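Siro chore set, Totley bench
Data card, revised 7/17/23
Maintainer: Eamon Mulcahy

Summary

This set was put together to answer a narrow question: which household tidying jobs can a two-finger gripper do today, without a person stepping in, at a speed anyone would put up with. It covers picking up, moving and putting down ordinary objects inside a small fabric-walled enclosure. It does not cover laundry, cooking or anything with running water. Shop-floor tasks are in the Grimshaw set, which has its own card.

Task definition

Each episode begins with a cluttered floor and a written instruction such as "move the plant" or "put the cup in the basket". The arm has 60 seconds. An episode counts as done if the named object is at its target, upright where that matters, and nothing else has been knocked over on the way. Partial credit is not given. Earlier versions gave it, and the scores looked better than the work did. 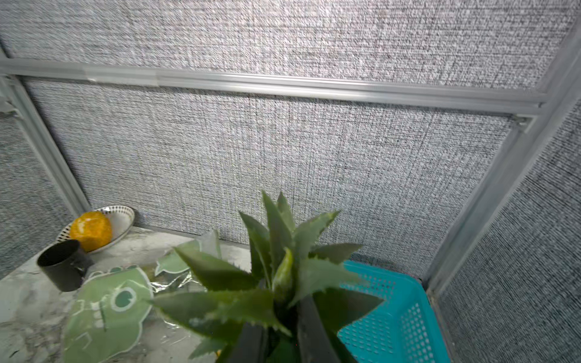 Objects were chosen for being awkward in different ways. Rigid items with a plain outline are close to solved. Leafy things are harder: the foliage hides the fingers from the wrist camera at the moment they close, and the policy has to go on what it saw earlier. Clear and crinkled materials upset depth estimates. Flat pieces lying on the floor are the worst case, and we would not claim any current method handles them.

Files

episodes/ – wrist video and joint states, one folder per episode
labels/ – instruction text, outcome, failure code
splits/ – train and test lists; the test list holds back whole objects as well as layouts

Failure codes

F1 missed grasp
F2 dropped in transit
F3 neighbour disturbed
F4 out of time

Where an episode fits more than one code, the earliest failure is recorded. Outcomes were marked by 2 people working separately, and disagreements were settled by replaying the video.

Known limits

One enclosure, one arm, one type of gripper. Lighting was left alone between sessions and varies. Success here says little about a real kitchen, where things are heavier and doors get in the way. The Bellurix baseline was trained on an older split – do not compare its scores with results on this one. A corrected run is planned for August.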